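How Does a Washing Machine Get Your Socks Clean?

Muddy soccer socks go in. Clean soccer socks come out! In between there is a lot of sloshing, thumping and whirring, and some really great science. Let's take a trip through wash day, from the first splash to the last spin.

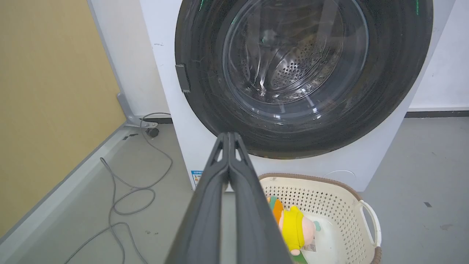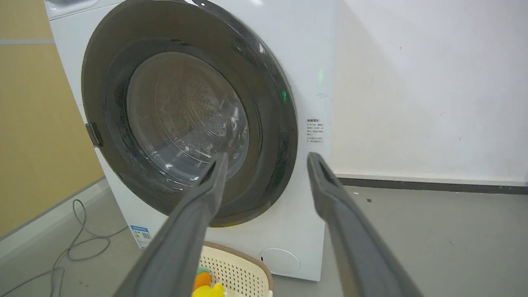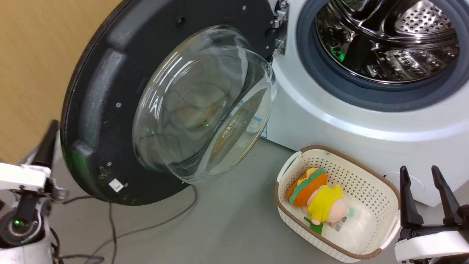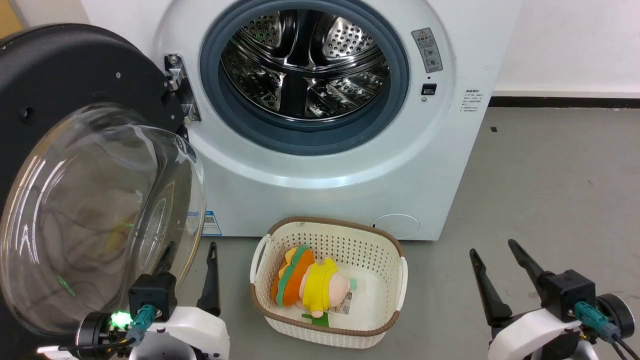

Photos: Ladimer Picture Desk. Front-loading washing machine with the door closed (first two) and open (last two).

First, what is dirt?

Dirt is a mix of all kinds of stuff. Mud is tiny bits of rock and soil. Sweat is mostly water with a little salt in it. Then there's grease, like the butter that slid off your toast and landed on your sleeve (oops).

Salt is easy to wash out because it dissolves. That means it breaks up into pieces so small you can't see them, and they float away in the water. Mud is harder, because the little grains get stuck between the threads of the cloth. And grease is the toughest of all, because grease and water don't like to mix. Pour a spoonful of cooking oil into a glass of water and watch what it does. It floats right on top!

Soap to the rescue

Detergent is the soapy stuff you put in with the wash. It's made of molecules, which are much too small to see, and each one that does the cleaning has two different ends. One end loves water. The other end can't stand water, but it loves grease.

So what happens when these molecules meet a buttery sleeve? The grease-loving ends all dive into the butter. The water-loving ends stick out into the water. Soon the grease is broken into teeny balls, each one covered in detergent like a dandelion puff. Scientists call one of these little balls a micelle (say "my-SELL"). The water can carry them off now, and when it drains away, the butter goes too!

Many detergents have helpers in them called enzymes. Your own body makes enzymes to break down your lunch. The ones in detergent break down stains like egg, grass and gravy. Some of them work well even in cool water, and that saves energy.

Tumble, tumble, tumble

Look through the round window of a front loader and you'll see a metal drum with lots of little holes in it. The drum sits inside a bigger tub that holds the water. Water can go through the holes, but your socks can't.

There are ridges inside the drum too. They're called lifters, or paddles. When the drum turns, the lifters scoop the clothes up and up and up, and then, plop! Down they fall into the soapy water. Then up they go again. All that dropping and rubbing shakes the mud out from between the threads. It's a lot like the way people have washed clothes in rivers for thousands of years, by slapping them on flat rocks.

Why is the glass shaped like a bowl? The bulge helps keep the clothes back in the drum where they belong. Around the opening there's a soft rubber ring called a gasket. When the door shuts, it squishes against the gasket and makes a tight seal, so the water stays in the machine and off the floor.

The big spin

Now for the best part! After the rinse, the drum goes faster and faster. At full speed the lab machine at our Ritudel science room goes around 785 times in a single minute. Many home machines go even faster than that.

Have you ever been on a playground merry-go-round when somebody pushed it really hard? You had to hold on tight. Your body was trying to keep going in a straight line, and the bar you were holding kept pulling you around in a circle. Clothes in a spinning drum are trying to go straight too, but the wall of the drum keeps turning them. The water isn't so lucky. When a drop reaches a hole there's no wall to hold it in, so out it flies.

We tried this with one big bath towel. Before the spin it was holding 533 grams of water, and that's more than you'd find in a regular drinking bottle. After the spin, roughly 100 grams were left. The rest had gone out through the holes!

Try it: the salad spinner test

You don't need a washing machine for this one. You need a salad spinner, a washcloth, a kitchen scale and a grown-up who doesn't mind a few drips.

Weigh the washcloth dry and write the number down. Soak it, let it drip over the sink until it stops, and weigh it again. Put it in the spinner and give the handle 3 good pulls. Weigh it once more. How much water came out? Now try it with a sock, or a paper towel, or an old T-shirt. Which one hangs on to the most water?

Words to know

Detergent: a cleaner that helps water carry off grease.
Drum: the metal part that holds the clothes and turns.
Enzyme: a tiny helper that breaks big molecules into smaller ones.
Gasket: a soft ring that keeps water from leaking out.
Micelle: a little ball of detergent molecules, often with grease in the middle.

Next in this series: Why Do Wet Clothes Dry on a Cold January Day?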